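Teaching a Gripper to Pick Up Fruit
A build from the Norkthorpe shared workshop, for readers 8 and up

Think about the last time you took an orange out of a bowl. You probably didn't think about it at all! Your eyes found it, your fingers opened just wide enough, and you squeezed a little bit, but not so hard that juice ran down your sleeve. A robot has to learn every one of those things, and that takes a lot of practice.

Our robot is called Brikine, and it doesn't have an arm yet (we're still saving up for the motors). What we have built is its hand, a gripper with two jaws that a person can hold and work. While you move the hand, a camera on it records what it meets. Later on, a computer can study those recordings and start to work out how grabbing is done.

Fruit is wonderful for practicing. A banana is long and curvy, a pomegranate is big and round with a little crown, and a mandarin would roll away if you let it. We set ours out on the kitchen counter, on the striped cloth with the cat on it, and opened the jaws on either side of the mandarin.

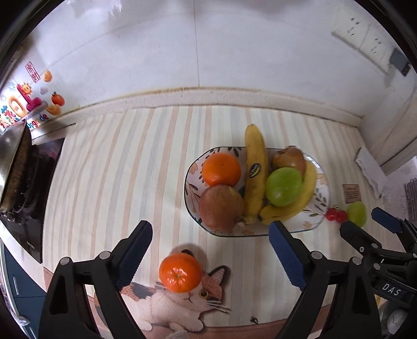 Why are there pads on the tips?
Bare plastic is slippery, and our first jaws, which we named Jidach, dropped nearly everything. The pads on the new ones have ridges, a bit like the bottoms of your sneakers, and ridges help them hold on.

How much practice is enough?
More than you'd guess. We hoped 50 tries would do it, then we aimed for 1,000, and by October we'd like to have 3,489. It's slow going, but you do get very good at picking up bananas.

Try it yourself
Take two wooden spoons, one in each hand, and lift a mandarin from one plate to another. Now try it with one eye shut. Harder, isn't it?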